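16/04/2025

Jiltstead Outfitters Opens Reloading and Ammunition Counter at Its Dorken Store

DORKEN — Jiltstead Outfitters is very happy to announce the opening of a full reloading and ammunition counter at its Dorken store, something our customers have been asking us for (politely, and sometimes less politely!) for as long as we have had a front door. The new counter takes up the whole of the east wall, where the wader racks used to be, and it is open now during all regular store hours.

For years the store has kept a modest shelf of hunting loads and target rounds behind the main register, and anyone who wanted powder, primers or a particular bullet weight had to place an order and then come back for it. That worked well enough when we were a small shop with a short list of regulars. These days we see folks driving in from all over the valley, and it seemed a shame to send them home with half of what they came for.

The new counter carries brass, bullets, powder and primers for the most common rifle and handgun calibers, along with presses, dies, scales, tumblers and the many small parts that always seem to roll under the bench. Factory ammunition has grown as well, with a much wider choice of practice rounds for people who shoot often and would like to keep doing so without wincing at the bill. Rimfire, clay loads and the popular deer calibers will be kept in stock all year, and bulk cases can be set aside with a phone call.

"I learned to reload on my uncle's kitchen table, with a single-stage press clamped down next to the toaster, and I still remember how good it felt when that first box grouped the way I hoped it would," said Sum-yee Chu, owner of Jiltstead Outfitters. "What I wanted was a counter where a person could walk in knowing nothing at all, ask every question on their mind, and leave with the right parts and a good manual. We have the room for that now, and I am just so pleased with how it came out."

Customers at the counter will also find the Jinden line of presses and dies, which the store is carrying for the first time. There is a Jinden press bolted to a bench at the end of the counter, and anyone is welcome to work the handle and get a feel for it before deciding. No live components are used at the demonstration bench, so please leave your powder and primers at home. 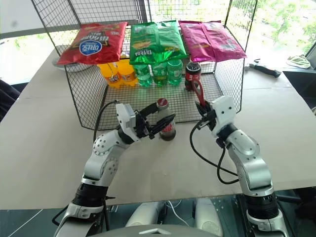

Bags of chips above a row of soda bottles.

To go along with the opening, the store is starting a free beginners' class in the upstairs room. Each class runs 2 hours and is limited to eight people, so that everyone gets proper time with the instructor. The class covers case inspection, resizing, priming, charging and seating, with a good long stretch on safe storage and record keeping — the part people tend to hurry through at home. Eye protection is provided, and there is nothing to buy. Please sign up at the counter or by phone, and do let us know if your plans change, so we can offer the seat to somebody else.

The first 300 customers to buy from the new counter will receive a load log, printed and bound for us by Lai Printing, with plenty of space for notes on powder charge, seating depth, weather and results. It lies flat on a bench, and the cover wipes clean.

Looking a little further ahead, the store plans to hold a swap day in August for used presses, dies and spare brass. Tables will be free to customers, and details will be posted at the register once the date is settled. Loaded ammunition, powder and primers will not be allowed on the swap tables.

All purchases at the counter are subject to state and federal law, and staff will ask for identification where it is required. Powder and primers cannot be returned once they have left the store. Unopened tools and dies may be brought back with a receipt in the usual way.

About Jiltstead Outfitters

Jiltstead Outfitters is a family-owned hunting, fishing and shooting supply store in Dorken. The store sells new and used firearms, optics, clothing, tackle and licenses, and offers gun cleaning and scope mounting on site.

Press contact: Sum-yee Chu, Jiltstead Outfitters, Dorken. Please ask for her at the main register or call the store during opening hours.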